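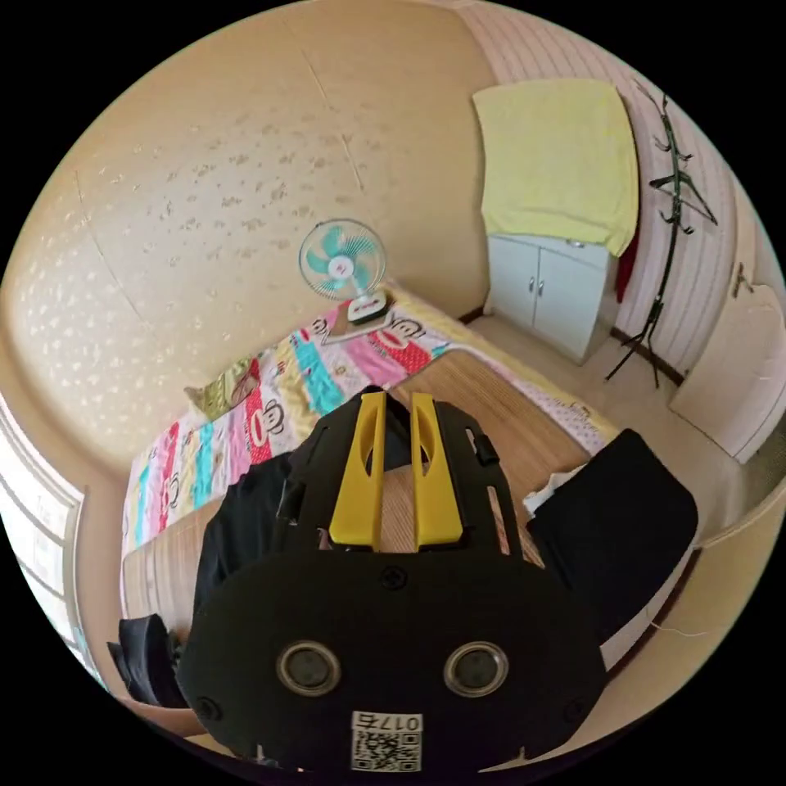 La colcha de rayas y monitos, con la esterilla de bambú asomando.

Cómo tener a raya la ropa en un dormitorio pequeño
Febrero
Por la redacción de Cuesta, cuaderno de casa

Quien duerme en un cuarto pequeño ya sabe lo que pasa: la cama acaba siendo la silla, la mesa y el armario, todo a la vez, y cuando llega la hora de acostarse hay que levantar una montaña de camisetas para encontrar la almohada. A mí me ha pasado durante años (¡y todavía me pasa alguna semana mala!), así que os cuento lo que me va funcionando, con calma y sin pretender dar lecciones.

Lo primero es separar. Yo hago dos montones encima de la colcha, lo que va a la lavadora y lo que se puede volver a poner, y procuro no inventarme un tercero, el de «ya veré», que es el que se queda a vivir allí hasta Navidad. La ropa negra la miro siempre junto a la ventana, que con la luz del techo no se ven ni las pelusas ni los cercos, y luego pasa lo que pasa en mitad de la calle.

Después viene lo de colgar. En mi casa anterior, en Fillwood, no había armario que mereciera ese nombre, y compré una barra de pared con ganchos de la marca Larna que me costó 64 y que sigue tan derecha como el primer día.
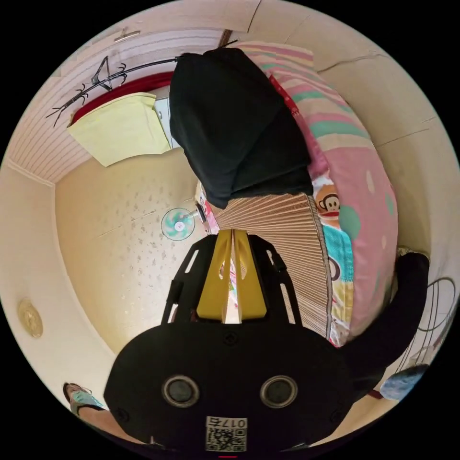
Una barra así aguanta mucho, pero hay que repartir el peso: lo grueso cerca de los tornillos, lo ligero hacia el medio, y las toallas un poco apartadas de la ropa limpia para que se oreen bien. Yo dejo siempre una percha vacía - parece una tontería, lo sé - y es la que me salva por la noche, cuando vuelvo cansada y lo más fácil sería tirar la chaqueta sobre la cama. Si además tenéis la barra cerca de la puerta, comprobad que abre entera con todo colgado, que yo tuve que desmontar la mía y volver a taladrar.

Las esterillas de bambú merecen párrafo propio. Se limpian con un paño bien escurrido, siguiendo el sentido de las varillas, y se dejan secar de pie y a la sombra. Nada de doblarlas por la mitad: se enrollan. Y antes de enrollarlas les doy un repaso con la mano por si hay alguna astilla levantada, que luego se engancha en el punto de los jerséis y es un disgusto. 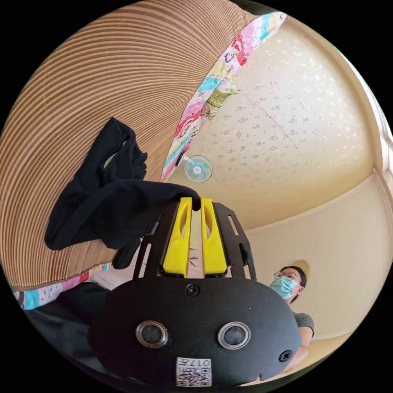
Pues yo la esterilla la sacudo en el balcón nada más levantarme y la ropa no la pongo encima ni un minuto, escribe una lectora de Plallside, porque las prendas negras se llevan todo el polvillo y después no hay cepillo que lo quite. Añade que ella extiende primero una sábana vieja, dobla sobre la sábana y al terminar la recoge por las cuatro puntas, con pelusa y todo.

Me parece una idea estupenda y la he copiado sin ninguna vergüenza. También me ha servido para las bolsas, que tienen la mala costumbre de quedarse al pie de la cama medio llenas. Las vacío del todo, les doy la vuelta, paso un trapo por las costuras y las guardo unas dentro de otras. Si vais a meter ropa de otra temporada, que esté completamente seca, y la prenda que más se use arriba, para no revolverlo todo por un pantalón.

Un último apunte sobre el ventilador, ahora que no se usa tanto: desenchufado, se le quita el polvo a la rejilla con una brocha seca y se tapa con una funda de almohada. El día que llegue el calor lo agradeceréis muchísimo, porque la primera bocanada no os llenará de polvo la colcha recién lavada.

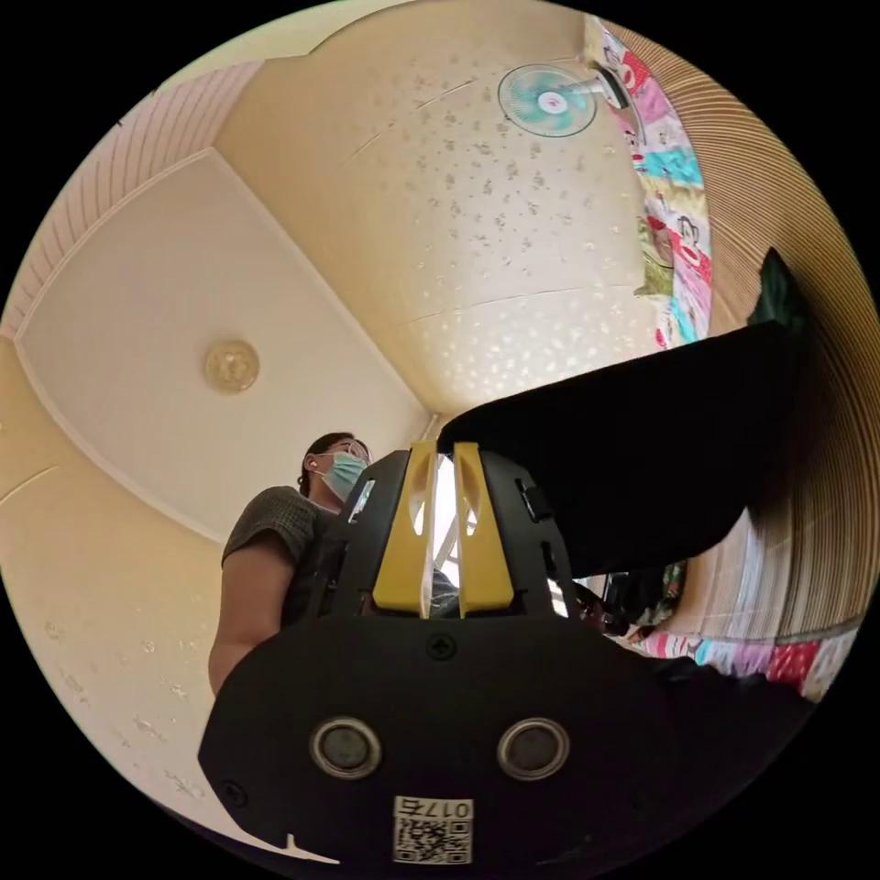 Recogiendo el cuarto, con gafas y mascarilla.

La mascarilla, por cierto, la recomiendo de corazón a quien estornude con el polvo - yo me la pongo hasta para cambiar las sábanas. Abrid la ventana antes de empezar y dejad el suelo para el final.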